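3.2 Collection of two-arm episodes

All episodes were recorded in a furnished room at the Bolholm site, and the household items behind the work area were left where they were. The operator, Ekaette Usman, controlled both arms, while Modupe Nwankwo labeled each recording after the session. Views were taken from the head camera only. The Havura policy receives this view together with the joint readings of the two arms, and no depth data are used. Figure 2 gives sample views from the set. 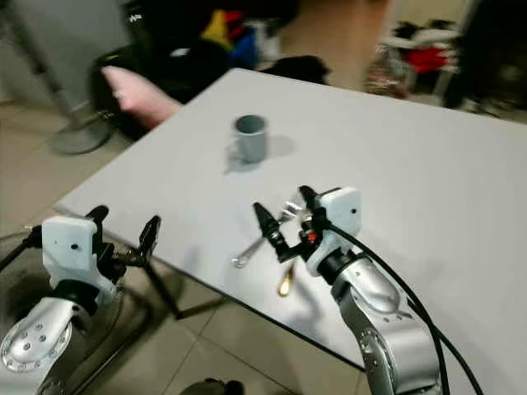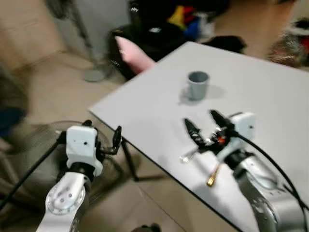
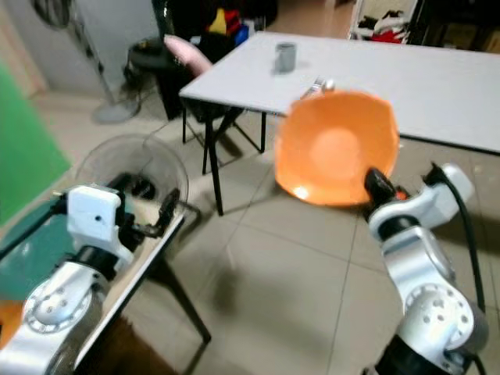
Figure 2. Head-camera views from the Bolholm set. Both grippers and a gray cup or mug on a pale table are in view; in the last, the right gripper holds an orange bowl.

The position of the camera relative to the table was allowed to change between episodes. We kept this variation on purpose, as earlier trials with the Karlow baseline had used a fixed view and the resulting policy did poorly when the base was moved. Labels mark the start and end of each grasp – separately for each arm – and were checked by a second reader, Živko Gashi. Where the two readers differed by more than four time steps, the episode was labeled again. Episodes in which a gripper left the view before the grasp ended were kept for training but were not used in the tests reported in Section 4.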